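Cistow Drawer Collection

The Cistow Drawer Collection, often shortened to Cistow, is a set of recorded robot arm movements made for training learned control systems. It deals almost entirely with drawers and was put together in a shared workroom by Grullau, a small robotics group, with software supplied by Carley. It contains 1,144 recordings. Early announcements called it a general resource for household and office work – a claim its contents do not support well.

Background

Learned controllers copy patterns from examples, and examples of a real arm touching real furniture are slow to make. Grullau chose drawers on the grounds that they are common and that an open drawer is easy to tell from a shut one. The second point holds up better than the first. Drawers differ in weight, slide, handle and catch, and a system that has mastered one cabinet may have learned little more than where that cabinet stands.

Method

An operator guides the arm by hand control while joint positions, gripper state and camera views are saved together. Each attempt is meant to begin from a fresh arm position.

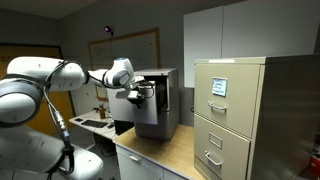 Operators mark their own attempts as good or bad when they finish. The project notes describe this as a quality check, though the person who made the recording is poorly placed to judge it. Pulls that stalled and were then corrected could be marked good, and the notes give no rule for how long a stall may last. Failed attempts were kept in a separate folder that was left out of the first release.

A planned target of 2,685 recordings was dropped in May. Grullau said the smaller set was enough for its purposes, without saying what test had shown this.

Variety of settings

The release notes speak of "varied furniture." The variety lies in the kinds of drawer and in the angle of approach. The room stays the same, and so does much of what the cameras see behind the arm. Lighting changes were not planned and are not labeled, so a user who wants to study their effect must sort the recordings by eye.
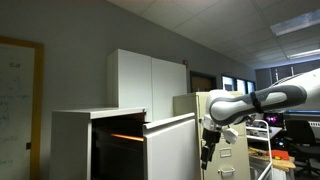
Reception and later use

Sandhu, a maker of training software, used 1,000 of the recordings in a trial and reported that its controller opened drawers more reliably afterward. The trial was run on the same furniture that appears in the collection, and no results from another building were given. Two later efforts to repeat the trial elsewhere ended without a published outcome.

Supporters answer that a narrow set with clean timing data is still useful, and the timing data has drawn few complaints. Whether more recordings of the same kind would help is disputed. A revised release with the failed attempts included has been promised – no month has been given for it.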